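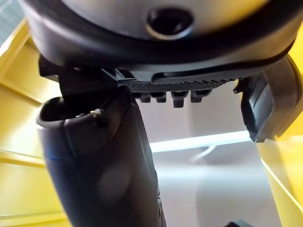 Skivard, April

Reading time: 5 minutes

The first budget we made for this project had three lines: the arm, the gripper, and "other." Our supervisor returned it with a circle around the word "other." This report explains what we learned when we tried to open that word, and what we propose to buy for the next student group.

The task given to us was to plan a small handling cell for the teaching workshop. The cell should pick small parts, turn them and put them in a tray, and it must be simple enough that a first-year student can run it after one morning of instruction. We were not asked to build the cell. We were asked to plan it, to borrow equipment for tests where possible, and to write a purchase list that the department can use.

The workshop building is from 1969, and this matters more than we expected. The floor is strong, but the sockets are few and they are all on one wall. The compressed air line ends before the corner where the cell will stand. Extending it would need an outside contractor, so in the second week we decided to look only at electric grippers. I think this was correct, although one member of the group still prefers air because the fingers close faster.

Choosing the gripper

We compared offers from two suppliers, Brandex and Hoter. Both can deliver a two-finger electric gripper in the size we need. The Brandex offer is cheaper, but the fingers are sold separately, and so is the cable. The Hoter offer includes one set of fingers and the mounting plate. When we put the same things on both sides of the table, the difference became small, and we then compared the spare parts instead.

Fingers are the part that wears. They touch everything, they hit the edge of the tray, and students will close them on things which are too hard. In the test cell, the long finger passes very close to the camera at the wrist, and its lower part is blurred in the picture. For a person who looks at the screen this is only annoying. For a program that must find the edge of a part it can be a real problem, so we added one line to the list for a second, fixed camera on a stand. A shorter finger is also possible, but then the gripper cannot reach the bottom of the deeper trays.

Light was the second surprise. Inside the yellow walls of the cell the pale back wall is bright, with a white strip of light across it, and the fingers and the bracket are mostly in shadow against it. We had planned no money for lighting at all. Now we propose one small lamp from the front, with a diffuser, and a dimmer if the price allows. We also propose a matte gray sheet for the back wall. It costs almost nothing and we believe it should be tried first.

Cables are the third point. In our first list we wrote "cables" and the price of one cable. But the gripper, the camera, the lamp and the emergency stop each need their own, and they need clips and a channel so that they do not hang in the working space. Awasthi, the company which services the machines in our workshop, advised us to order every cable one size longer than the drawing says. We followed this advice in the final list.

Budget method

We divided the purchase list into 5 groups: arm, gripper and fingers, vision and light, safety, and wear parts. The full list has 76 items, and many of them are screws, clips and labels. For each item we wrote the supplier, the delivery time and the name of the person who checked the price. An item without a checked price was not allowed in the total.

For delivery time we accepted up to 30 days. Two items were slower – the arm and the safety relay – and these should be ordered first, before the small parts are decided. Our group made the mistake of doing it in the other order on paper, and the whole schedule moved when we corrected it.

What we would do differently

We spent too much time on the arm. Every arm that we looked at could do the work, and the choice depended mostly on which one the department can get serviced locally. The time would have been better used on the trays and on how parts come into the cell, a question which is still open. Kimutai Mollel made two drawings of a sloped feeder, and they are attached as an appendix, but we have no price for it.

Training is also missing from the total. Hoter offers a one-day course, and Brandex has only written material. The next group should ask if the course can be held in our own workshop, because travel for a full class would cost more than the gripper.

The purchase list and the price sheets are stored in the project folder. Please change the sheets only after you have written your name in the first column.

Contact: Workshop Projects Office, Skivard | © Student Project Reports | Back to top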